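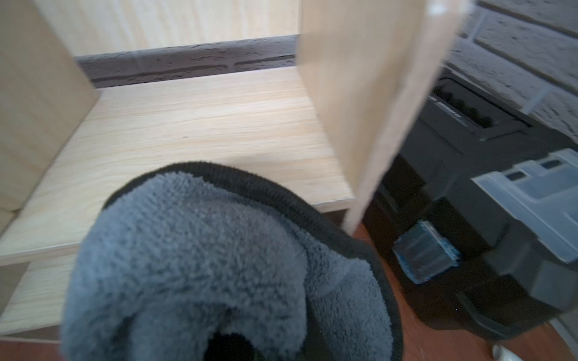 Wrist cam, right arm. Shelf divider on the way past.

Quick one before I go to bed. The Olitz arms threw a fault again tonight, the right one only, third joint, over-torque. Same as in December. I'd set the limit to 2,000 in the Grustau config and figured that was plenty. Log says it hit 3,025 and then just froze up there with the gripper shut. Hate that.
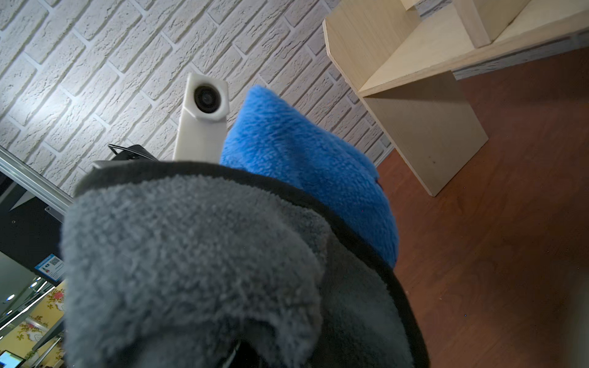 Grip force is what I'm blaming now. Baloyi firmware keeps squeezing on soft stuff becuase it never feels a hard stop, so the number climbs and climbs. Fleece is the worst for it. And with that much gray pile bunched up right beside the camera mount, I worry about fluff in the lens ring too. Anyway the limit goes down to 1,000 and we see. Also the e-stop took two hits, second time this month, and that bothers me way more then the torque thing. New switch coming from Randinbridge, 9 bucks. Not running it unattended till its in.
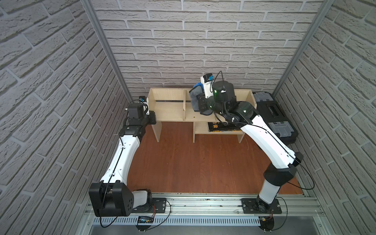

Both arms, right one holding on to the gray and blue thing by the shelf.

If you've got the same firmware check your logs. More when the switch gets here.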